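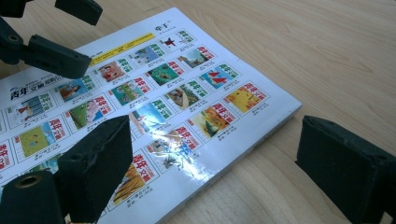

Finished comparing the two finger sets for the handheld gripper this week. Posting the results as a thread because a few people asked after the April build post.

The two sets are the Nimari wide pads, which are big flat blocks, and the Ulik narrow tips, which come to a thin edge. Same handle, same camera, same trigger spring. I swapped only the fingers.

400 grasps with each set. Boxes, cups, cloth, a few tools, and a lot of paper goods. A grasp counted if the object came up off the table and stayed up until I set it down on the other side.

Wide pads: 352 good out of 400.
Narrow tips: 295 good out of 400.

I expected it to be closer. Most of the gap comes from cups and boxes, where the narrow tips let the object turn in the grip. Once it turns, you either squeeze harder or set it down and start over. I counted starting over as a miss.

Paper goods are where the narrow tips do better. 144 of the grasps in each set were paper: envelopes, folders, notebooks, thick magazines. A thick paperback magazine lying flat is a bad object for a wide pad. You can close on it from both sides if the opening is wide enough, but the covers are slick and the whole thing wants to bow in the middle.

What worked for me on magazines with the wide pads was to come in low, touch the table with both pads, and close slowly across the short side. If I closed fast it buckled and popped out. If I came in high, the pads rode up over the cover.

With the narrow tips I could get one edge under the spine and lift that side first. Slower, but fewer drops. It also scratched up one of my folders, so keep that in mind if you care about your test objects.

Camera notes. I ran the same lens for everything and left exposure on auto for the first half. Glossy covers were a problem. The overhead light puts a glare patch right on the print and the exposure hunts when the hand moves.

Locking exposure fixed the hunting. It did nothing for the glare. I moved the lamp back and pointed it at the wall, and that helped more than any camera setting I tried. I may try a polarizer, but I don't want to lose that much light with the shutter this short.

The other camera thing is how much of the view the fingers take up. Wide pads cover a good bit of whatever you're about to grab. For small objects I was partly guessing at the end of the reach. The narrow tips are much better for this and I think that matters if you're going to train on the video.

Controller side. I tried replaying some of the runs on the arm, first with the Bellini board and then with the older Pradeck one. Same finger width log, same arm path.

Bellini tracks the closing motion well. Pradeck lags a little at the start of each close. On cups it made no difference. On the magazine it did, because the late close shoves it sideways before the second pad gets there.

You can hide some of the Pradeck lag by shifting the width log earlier. I did that by hand for a few runs and it looked fine, but I haven't redone the whole batch, so don't take it as a result.

Wear: both sets are still usable. The edges on the wide pads scuff quickly if you touch the table on every approach. I'm going to try a strip of thin rubber on the bottom edge and see if it stays on.

Check the pivot bolts if you build one of these. Mine had backed out a bit by the end of the first set and there was some play in the fingers. I tightened them and reran the last box group. Those are the numbers in the totals.

For now the wide pads stay on as the default. I'll keep the narrow tips in the drawer for paper and anything flat. Swapping takes me a few minutes, mostly finding the right hex key.

Next up is a pad with the wide face on top and a thin lip at the bottom. First print is too thick at the lip and won't get under an envelope. Second one goes on tonight.

If you've run the Ulik tips with a grip sleeve over them, let me know which sleeve. The one I bought slides off when I pull away from the table.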